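About Hutsuliak

Small company. Secondhand school and office furniture, bought, fixed up, sold on. Desks mostly. Also stacking chairs, filing cabinets, the odd lectern.

Achilleas Vlachopoulos started it out of a rented garage after his old employer, Dovurer, closed its warehouse and was going to send the lot to the dump. He took 6 truckloads. Barry Holroyd joined that October to do the books and ended up doing deliveries too. Still does both.

What we do
Pickup from schools, clinics, offices that are moving or closing. Call first please, the yard gets full in summer. We sand, re-glue, swap out feet and casters, repaint if it needs it. Anything we can't save goes for parts. Locks and keys for most older cabinets, bring the number stamped on the lock.

Last year we moved 1,002 chairs, which is a record for us and Barry's back has not forgiven anybody.

Where we are
Moved to the Pakel building on September 2, 2019. Loading door is round the side, not the front. Front is the dentist. Parking for two cars, vans use the alley.

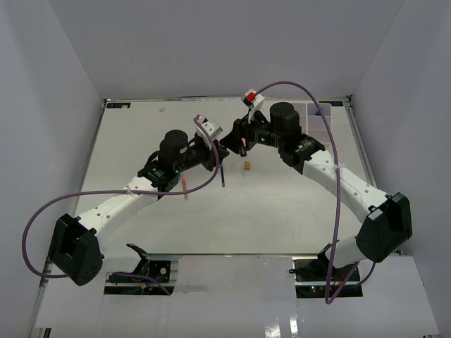
Delivery is free inside the county on orders of four desks or more. Smaller orders, ask, we can usualy fit you on a truck going your way. Stairs cost extra. No assembly on weekends.

Returns within two weeks if its not right. Keep the reciept.

Hiring: one part time driver, clean license, okay with lifting. Ask for Achilleas at the side door, mornings are best.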